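The Yellow Blanket

Radosław Nowakowski had to give back the keys at six in the evening, and at noon he was still sitting on the floor of the big room, eating bread.

The apartment was on the third floor, on the side of Brirkach where the trams turn around. He had lived in it four years, two of them with Lena. Now it was June, the windows were open, and the furniture was already gone in the truck of the Plornura company. Two young men had carried everything down in less than one hour. He had expected that it would take the whole day. It hurt him a little that it was so easy.

The deposit was 2,000, and Mrs. Marquez, the owner, had written him a letter about it. The letter was polite and had numbers in it. For the marks on the wall in the hallway, so much. For the kitchen door, so much. If he did nothing, she would give him 1,286. If he cleaned the walls and left the door as it was, it would be 1,770. She did not write what he must do for all of it. He thought that maybe she did not believe in such a possibility.

So he had bought sponges. The woman in the shop told him that the white ones take off everything, also pencil, also shoes. He took several of them, and a bottle of Zilonex for the kitchen, and came home with a bag so light that he looked inside on the stairs to see if he forgot something.

The blanket he had not given to the truck. It was yellow and red, very large, and it came from his mother, who had it from somebody on her street. Lena never liked it. She said that it shouted. When guests were coming she folded it and put it behind the sofa, and when the guests were gone he took it out again, and they did not talk about this. Now he put it on the floor, because the floor was clean and the things were not, and on it he put everything that was still in the apartment. It was the last furniture. It was table and bed and shelf.

He filled the round bowl with water in the bathroom and started with the hallway.

The marks were from the bicycle. It had stood there for one winter, after someone stole the neighbor's from the yard, and the handlebar had written a gray line on the wall each time one of them took it out. Radosław wet the sponge, pressed it, and rubbed. At first nothing happened, and then the line was weaker, and then he could not say anymore where it had been. He was surprised how quiet the work was. Small white crumbs fell from the sponge on his socks.

Lower, next to the door of the bedroom, there was another mark, which he had forgotten. It was a short line in pencil with a letter L, and above it, higher by the width of a hand, another line with a letter R. They did it on the first evening. They had no chairs yet and had drunk wine from cups, and Lena said that every home must know how tall its people are. They measured sitting down, on the floor, with their backs to the wall - it was her idea that this was more fair.

He sat down in front of the two lines and held the sponge in his hand. It dripped on his knee.

He thought about Mrs. Marquez. She was a correct person. She would come with her glasses on the chain and look at the wall from near, and she would see two lines, and she would say a number. He tried to imagine what number. Maybe 40. It seemed to him that 40 was not a high price. Then he thought that for 40 a person can eat well for some days, and that he was now a person who must think about it.

He rubbed out the R. It went away in a few seconds. Then he stood up and went to the kitchen and cleaned the door, although he had decided before to leave the door.

The kitchen took him until four. The Zilonex smelled like lemons that someone has described on the telephone. He cleaned the handle, and the place over the handle where the paint was yellow from fingers, and the tiles behind the stove. When he opened the window more, he could hear the tram make its turn, and the driver, who in warm weather always got out to smoke, laughing with another driver. He had listened to this laugh for four years and did not know the man's face.

At five he called Lena. He had not planned it.

"I am cleaning the walls," he said.

"Today is the keys?"

"At six."

She was outside somewhere, he could hear children. She asked if he found her green umbrella and he said no. Then she asked if the line was still there, and he did not have to ask which one.

"Yours is there," he said.

She was silent for a moment. "And yours?"

"I cleaned it already."

"Oh, Radek," she said, and it was the voice from before, only a little tired. "Leave mine for her. Let her wonder about it, who was so short."

He laughed, and after that they did not have much more to say, but neither of them finished the call quickly.

When he had put down the phone he walked once through the rooms. He washed out the bowl. Twenty minutes were left, then fifteen. He knew he should pack now, that Mrs. Marquez would be early, she was always early. But he stood in the door of the big room with his wet hands and looked at the blanket, at all of its yellow and red, and he found that it did not shout. It was only talking loudly, like his mother on the stairs.
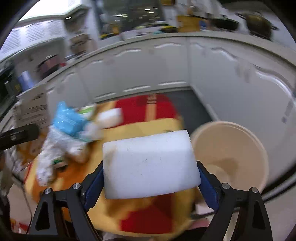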